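Law and Everyday Life, Unit 6
Notes on housing discrimination and how a state bill becomes a rule
Handout prepared by Ga-eun Myung

Welcome back, everyone! Last time we got as far as the committee hearing and then ran out of clock (my fault, I do love a hearing), so we pick up at the point where a fair housing bill leaves committee and goes to the full chamber.

Please remember that a committee vote makes nothing into law. The bill still needs a floor vote, then the whole business over again in the other chamber, and then the governor's signature. People in Lekcombe were calling landlords the morning after the hearing, thinking they were already covered, and you can see how that would happen if all you had read was the headline.

Protected class. A group the law names when it says a landlord may not treat people differently. Some state lists include sexual orientation and gender identity and some don't, so always look at the list itself before you say anything to a client.

Exemption. A carve-out. The usual one is for an owner who lives in a small building and rents out the rest, and the arguments in May were nearly all over how small is small.

Our practice case is Tanner v. Skostari Rentals, pages 16 and 17 in your packet. Two men apply for an apartment, are told it has gone, and a friend who calls the same afternoon is offered a viewing. Wagner Vasconcelos will play the landlord again, and he is very good at it, so come prepared! 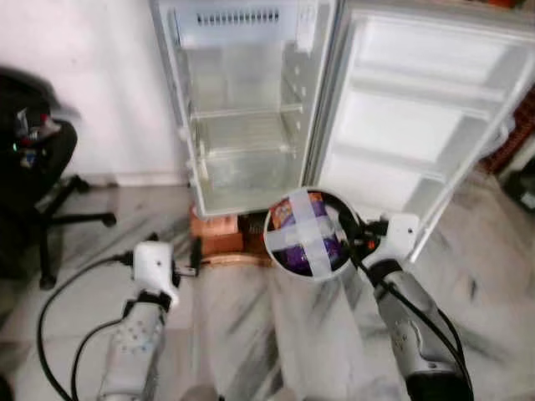
Fig. 1. Refrigerator with the door open and the shelves empty.

When you read the case, mark what was said, who said it and when. A refusal seldom comes with its reason attached, and the timeline often does most of the work.

For next class: read to page 47 and bring one question about the exemption. Short papers are due 11th December, on paper please, in the box by the Zildale Room door.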